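Draltine compares two gripper types on produce and snack bags

12 Dec 2018
44 shares | 3 comments

Draltine has finished the first round of a side-by-side trial of grippers for mixed grocery picking at its Prokdale workshop. The company ran 1123 picks with a plain parallel gripper and the same number with a suction cup, using the same arms and the same controller for both.

The parallel gripper did better on round and uneven items, Draltine said. Suction was faster on flat packs but lost its seal on soft bags, and 330 of its picks had to be repeated. The company did not give a matching figure for the parallel gripper, saying those logs are still being checked. 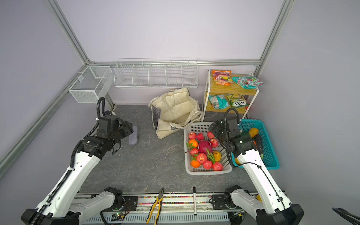

Draltine plans to stay with parallel grippers for the next round, which starts in April and will cover 3308 picks. The test cell has two arms on a shared base rail, each with a black gripper. Goods are kept in baskets and on a small two-tier cart, and the artificial fruit ranges from tangerines to a large dragon fruit - a spread of sizes that the company wants to handle without changing fingers. The snack bags on the cart shelves will be used for a separate test of grip force.

Controller settings will also be looked at. In the first round both grippers ran at a fixed closing speed, and Draltine thinks a slower close would help with light packaging. A second supplier, Imden, is providing replacement finger pads in two thicknesses.

Results from the April round will be posted on the Draltine site - pick times first, damage counts later. No price or release date has been set for a finished system.

Recent items
Imden adds softer finger pads to its spring list
Prokdale workshop extends evening hours
Wrist camera or overhead camera: notes from a bench test
Dambrauskienė opens second packing line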